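Wednesday was club night again, and I got home way too wired to sleep, so you get a blog post!

For anyone new, I joined the Skeseck robotics club last winter knowing nothing, and somehow I'm now on the project we call Mottram. The goal is to shelve picture books. That's it, that's the whole dream. We do it by hand first, with the grippers, over and over, and the recordings go to Itari, which is our name for the training computer (it's old and it wheezes). 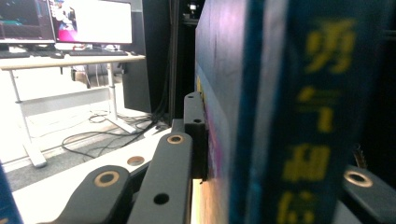
Spine side, very close up.

Before this week we had 849 recordings, and I really thought that was a lot until I looked at what other student teams are using. We added 47 more before I had to run for the bus. My forearms are toast.

Hardcovers are harder than I expected, by the way. They're slick and heavy, and if you pinch one even a little off center it swings around on you. I've started squeezing from both sides and going slower, which feels silly but my drop count is way down. 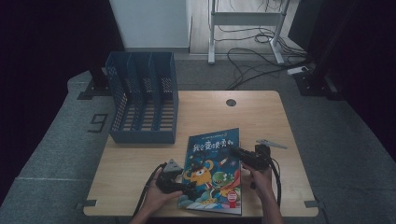
I also want to try tipping the book up on its bottom edge before lifting. Cadar, the club we're up against in spring, swears by scooping from the corner, and I tried that three times and hated it every time.

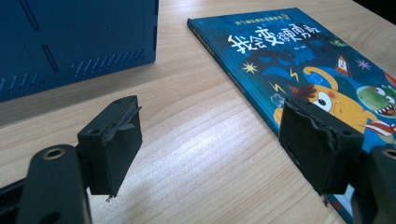

Next up is new pads, if I can find a rubber that's grippy without being gummy. If you have a favorite, leave it in the comments, please!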